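Suchbegriff eingeben
Suchen

Drucken | Als E-Mail versenden

Laborbuch Photometrie, Station Wistdale
Dezember 2025

Thema: Sprung in der Transitlichtkurve nach dem Meridianumschlag

Ausgangslage

Die Lichtkurve der letzten Transitnacht zeigt nach dem Umschlag der Montierung einen Versatz im relativen Fluss. Er liegt in der Größenordnung der halben Transittiefe und ist damit für die Auswertung nicht hinnehmbar. Ein- und Austritt sind beide erfasst, der Umschlag fällt leider in den flachen Teil dazwischen. Vy Lại hat den Datensatz mit Magsi neu reduziert, Ergebnis unverändert. Ein Bedienfehler bei der ersten Reduktion scheidet damit aus.

Im Archiv liegen aus neun Nächten 788 Einzelaufnahmen mit gleichem Filter und gleicher Belichtungszeit. 19 davon aussortiert (Wolken, Nachführfehler, eine Satellitenspur direkt über Vergleichsstern B). Der Rest ist verwendbar.

Bias und Dunkelbilder

Master-Bias neu gerechnet, Median statt Mittelwert. Mittleres Niveau 3.130 ADU, über die Serie stabil. Kein Gradient in Zeilenrichtung. In Spaltenrichtung das bekannte schwache Muster am Ausleseknoten, das beim Abzug vollständig verschwindet. Dunkelstrom unauffällig, Sollwert der Kühlung in allen Nächten gehalten. Heiße Pixel decken sich mit der Maske vom April bis auf eine kleine Gruppe am unteren Rand, dort liegt kein Stern. Maske trotzdem aktualisiert und in Waketti eingecheckt.

Flats

Hier liegt vermutlich das Problem. Alle Dämmerungsflats wurden auf derselben Seite der Montierung aufgenommen. Nach dem Umschlag steht das Feld um 180 Grad gedreht auf dem Chip, der Zielstern landet also auf anderen Pixeln, und jeder großräumige Fehler im Flat geht mit anderem Vorzeichen in den Quotienten ein. Solange Ziel und Vergleichssterne nahe beieinander stehen, fällt das kaum auf. Vergleichsstern C steht aber weit außen.

Test: C aus dem Ensemble genommen, Reduktion wiederholt. Der Versatz geht deutlich zurück, verschwindet aber nicht. Danach nur C als Vergleich verwendet: Versatz größer als zuvor, gleiches Vorzeichen. Passt zur Annahme.

Gegenprobe mit einer Nacht ohne Umschlag: kein Sprung, nur der übliche Gang mit der Luftmasse.

Streulicht

Zweite mögliche Ursache ist Streulicht im Tubus. Das Flat der Kuppelleinwand, geteilt durch das Dämmerungsflat, zeigt eine ringförmige Aufhellung zur Mitte hin. Das spricht für Reflexe zwischen Filter und Chipfenster oder am Auszug. Die Kollegen in Flovside haben am baugleichen Rohr eine zusätzliche Blende im Auszug und sehen den Ring nach eigener Angabe nicht. Maße angefragt, Antwort steht aus.

Offen bleibt, ob der Ring beim Umschlag wandert. Falls der Auszug unter Last verkippt, wäre das zu erwarten - dann hilft auch ein besseres Flat nur teilweise.

Apertur

Apertur zwischen eng und weit durchgefahren. Das Minimum der Streuung liegt beim bisherigen Wert, die Höhe des Sprungs hängt nicht davon ab. Seeing als Ursache damit gestrichen. Schwerpunktbestimmung der Sterne vor und nach dem Umschlag geprüft, Residuen ohne Struktur. Zeitstempel ebenfalls in Ordnung, Korrektur auf BJD wird einmal angewendet und nicht doppelt (hatten wir schon).

Vorläufige Behandlung der Daten

Für den Fit beide Teilstücke getrennt normiert, Versatz als freier Parameter. Transitmitte bleibt innerhalb der Fehler stehen, die Tiefe wird erwartungsgemäß schlechter bestimmt. Für die Meldung der Mittenzeit reicht das. Die Tiefe aus dieser Nacht nicht weitergeben, in Waketti als »vorläufig« markiert. 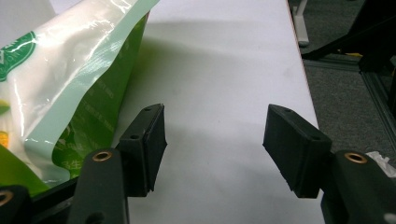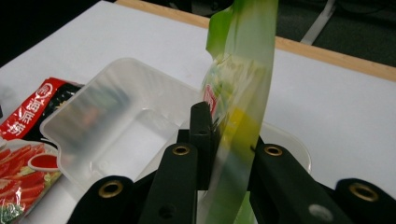
Nächste Schritte

- Dämmerungsflats auf beiden Seiten der Montierung aufnehmen, getrennt ablegen und im Header kennzeichnen.
- Magsi so anpassen, dass das Flat nach Lage der Montierung gewählt wird. Übernimmt Vy Lại.
- Sternfeld in Rasterpositionen über den Chip fahren, daraus großräumige Korrektur zum Flat ableiten. Braucht eine photometrisch klare Nacht, Mondphase zweitrangig.
- Auszug mit Kamera in mehreren Lagen auf Verkippung prüfen.
- Blende erst bauen, wenn die Maße aus Flovside da sind.
- Vergleichsstern C bis auf Weiteres nicht im Ensemble.

Eintrag drucken
Eintrag per E-Mail weiterleiten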